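Tranex Helpdesk
Ticket 502: Small stuff on the table, again
Location: Fudusow room, Tevdale building
Category: Housekeeping
Priority: Low (reporter asked for High; see below)
Status: Closed, with reservations

Reported by room user, 8:40 am
The wooden table in Fudusow has little wrapped packets spread over it. The red basket is on the same table, within easy reach, and has some in it already, so the concept has clearly been introduced. I have meetings in there this afternoon. Please treat as urgent.

Reply from Facilities, 9:15 am
Urgent is for water, fire and the elevator. Moved to Low. Please empty the basket, wipe the table while it's clear, then put everything back in the basket and leave it where people can reach it.

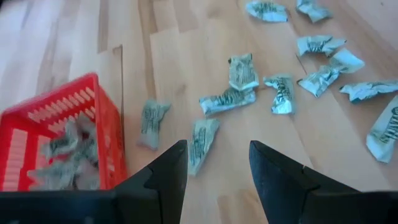
Can we just swap the basket for a bigger one?
Bigger baskets come out of the Oyelaran supply closet and need their own request. Try the one you have first, and file under Storage if it overflows.

Update from room user, 10:05 am
Did as told. Learned that the slots in the sides catch corners if you dump everything in by the armful -- small handfuls go in better. Also learned that I am now the person who does this.

Reply from Facilities, 10:20 am
Thank you. We have added you to the room contact list. Please keep loose paper in mind as well. Crumpled printed sheets spread along the front of the table, with the basket sitting right there behind them, count as the same problem and don't need a second ticket. Ticket 111 was a second ticket. It stayed open for 4 months.

Update from room user, 10:30 am
I would like to be removed from the room contact list. 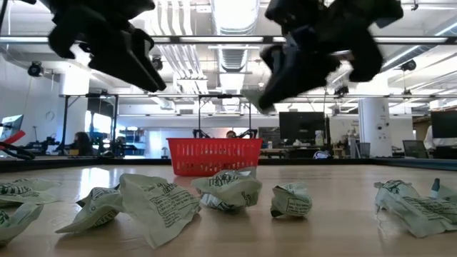

RESOLUTION NOTES

Cause: distance between hand and basket, judged too great by persons unknown.
Fix: move the basket to the middle of the table before starting. Flatten any sheet you want to keep -- the rest goes in as is. Packets first, paper on top, or the packets vanish until spring.
Time spent: 40 minutes, mostly on this ticket.
Removal from contact list: needs a separate request, category Access.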